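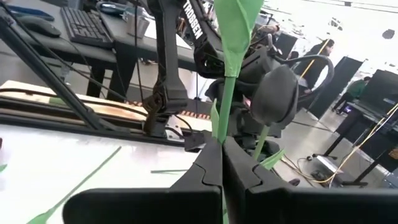
Niederschrift über die Sitzung der Arbeitsgruppe Beflaggung und Hausordnung, Gemeinde Lanitz

Sitzung vom 17. Juli, Rathaus, kleiner Sitzungssaal
Leitung: Radwa Samir
Protokoll: Hauptamt
Entschuldigt: Vertretung des Ortsteils Grinirau

TOP 1 Formalia
Die Einladung erging fristgerecht. Die Niederschrift der vorigen Sitzung wird mit einer Korrektur genehmigt: In TOP 4 ist »Dienstgebäude« durch »Dienstgebäude und Schulen« zu ersetzen.

TOP 2 Petition zur dauerhaften Beflaggung
Dem Hauptamt liegt eine Petition mit 3.502 Unterschriften vor. Gefordert wird, die Bundesflagge ganzjährig an allen kommunalen Gebäuden zu setzen. Die Prüfung der Unterschriften auf Wohnsitz in der Gemeinde läuft noch. Nach derzeitiger Praxis wird an den angeordneten Tagen sowie auf Einzelanordnung des Bürgermeisteramts geflaggt.

Das Hauptamt weist darauf hin, dass 11 Gebäude erfasst sind, davon zwei ohne Mast. Eine Nachrüstung am Bürgerhaus Grinirau setzt eine statische Prüfung voraus — die Unterlagen des Altbaus sind unvollständig. Das Angebot der Firma Ekex enthält Masten und Fundamente, jedoch keine Wartung. Ein Vergleichsangebot ist einzuholen.

In der Aussprache wird von einer Seite vorgetragen, die Dauerbeflaggung sei ein sichtbares Bekenntnis zum Gemeinwesen. Von anderer Seite wird eingewandt, der Anlassbezug gehe verloren und Trauerbeflaggung sei schwerer erkennbar. Frau Samir bittet, beide Positionen ohne Wertung in die Vorlage aufzunehmen.

Beschluss: Vertagung bis zum Abschluss der Unterschriftenprüfung. Einstimmig.

TOP 3 Hausordnung der Versammlungsräume
Ziffer 6 des Entwurfs untersagt »politische Kundgebungen aller Art«. Das Rechtsamt hält die Formulierung für zu unbestimmt. Der Eigentümer des Saals Hồ, den die Gemeinde anmietet, verlangt lediglich eine Anmeldung von Bannern und Lautsprechern. Ziffer 6 wird gestrichen und durch eine Anmeldepflicht ersetzt. Die Frist bleibt offen, Vorschläge sind schriftlich einzureichen.

Abstimmung: angenommen bei einer Enthaltung.

TOP 4 Redezeit in der Einwohnerfragestunde
Die Fragestunde ist auf 45 Minuten begrenzt. Eine Verlängerung wird nicht beantragt. Nachfragen werden künftig auf die Gesamtzeit angerechnet.

TOP 5 Verschiedenes
Die Ersatzflaggen im Lager sind auf Lichtechtheit zu prüfen, zuständig ist der Bauhof. Nächste Sitzung im August, Einladung folgt. Anträge zur Tagesordnung gehen an das Hauptamt.

Für die Richtigkeit: Hauptamt
Gesehen: R. Samir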